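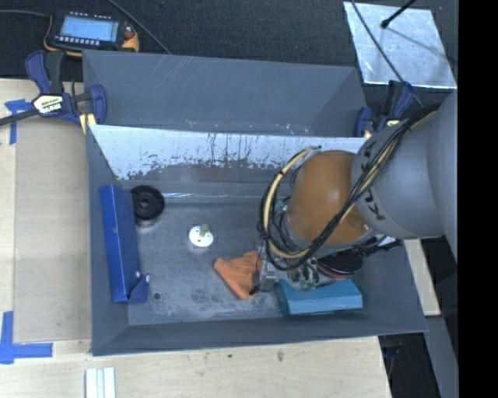

The Working Life of a Metal Bin

Storage is rarely the subject of much discussion until it fails. A drawer jams, a crate splits along its base, or a shelf begins to bow, and only then does anyone in the household or the workshop consider what they have been asking of it. The large grey metal bin is an exception to this pattern in one respect: it seldom fails at all. It collects marks instead, and goes on being used for years after the things once kept in it have been given away, mended or lost.

This feature, the third in our series on everyday containers, considers the divided bin, the mixed contents that gather in it and the surfaces on which it is expected to stand. It draws on the experience of the Prornside sorting room, where donated and unclaimed household goods are received, and on the loan store at Berge, which has kept metal bins in daily use for longer than any other store in the district.

Marks and what they mean

New users often ask whether a scratched bin should be withdrawn. In most cases it should stay where it is. Thin, pale diagonal scratches on a painted or coated wall, and small scuffs along the lower part of the same wall, are marks of the surface and have no bearing on strength. The floor of the compartment in use will always look worse than the walls. Cloudy pale patches and darker smudges build up wherever objects are slid about, and in a bin that has seen steady service there may be very little of the floor without them.

Greater attention should be paid to places where a light surface has given way to bare grey. A ragged or mottled edge is worth a slow pass with a gloved hand before the bin is given to anyone who will be reaching into it. At Prornside this check is carried out every Wednesday, before the first deliveries are opened. Where an edge catches the glove, the bin is set aside for filing. Where it does not, the bin returns to the table and the mark is left as it is.

Streaks and drips are a separate matter. Some will lift with warm water and a little washing-up liquid, and many will not. The Berge store advises against wire wool, which leaves a field of fine scratches in place of a single stain and makes later inspection harder.

The case for a divider

A bin divided lengthwise into two sections offers something that two smaller bins do not. The person sorting can see both sections without turning, and an object can be moved across the divide in one motion. The usual practice is to fill one compartment and keep the other clear. The clear compartment then receives whatever has been dealt with, or simply remains empty until a decision has been reached.

There is a temptation to regard an empty compartment as wasted room, and households in particular tend to fill it. The stores we consulted were firm on this point. Once both sides hold unsorted goods, the divider has lost its purpose and the bin becomes a single deep heap with a wall through the middle. The Adum pattern, a divided bin of 765 millimetres in length, is supplied with a printed card to this effect. The card is generally mislaid within the first month.

Mixed contents

The contents of a sorting bin have little in common beyond having arrived together. In the bin shown at the head of this feature there is a long, deep-blue box with a folded flap, lying along the left wall; a round black object, much like a wheel, with a raised rim and a small hub; a small white disc with tiny dark holes and a short peg; and a crumpled orange cloth. Few people would choose to shelve such things side by side, and for that reason a collection of this sort is a fair test of any system.

Long boxes are best laid against a wall of the bin, where they take up the least of the open floor. Flaps should be folded in before anything is placed beside them. A flap that juts out will catch on sleeves and cloths, and it is usually the first part of a box to tear. If the box is to be kept, both ends should be opened and checked, as small parts have a habit of travelling to the end that was not looked at.

Round objects call for a different approach. Anything with a rim and a hub should be laid flat and should be the last thing put in before the bin is moved. Small discs and similar pieces are easily overlooked beneath larger items, and the Prornside room keeps shallow trays for them, marked by size only. No attempt is made to identify a part on the day it arrives. Of the 485 loose parts logged there in the past year, 207 were later matched to the article they belonged to, in several cases many weeks afterwards.

Cloths are the most frequent visitors to any bin and the least respected. A crumpled cloth spreads over more of the floor than its size would suggest, and it hides whatever is under it. It should be lifted straight up, held over the bin for a moment and shaken once. Folding can wait until the remaining items have been removed.

The surface beneath

A pale wooden tabletop makes a good base for a metal bin, being kind to the eyes and firm underfoot, so to speak, but it will suffer if the bin is dragged. Felt pads at the corners are adequate for light loads. For heavier work the Berge store uses the Clisia mat, a thin cork sheet cut slightly smaller than the base of the bin so that no edge shows. Lifting remains preferable to sliding in every case, and a bin of this size should be lifted by two people when it is full.

The height of the table also deserves thought. The walls of a bin add a good deal to the reach required, and a table that is comfortable for writing will often be too high for sorting. Both stores have lowered their tables in recent years - Prornside by more than a hand's width - and report fewer complaints of sore shoulders at the end of a long morning.

Care through the year

Metal bins need little. They should be emptied fully at least once a season, wiped, dried and left standing open overnight. October is a sensible month for the larger inspection, before damp weather sets in and unheated rooms begin to affect bare metal.

The next feature in this series will look at wicker, and at the question of lids.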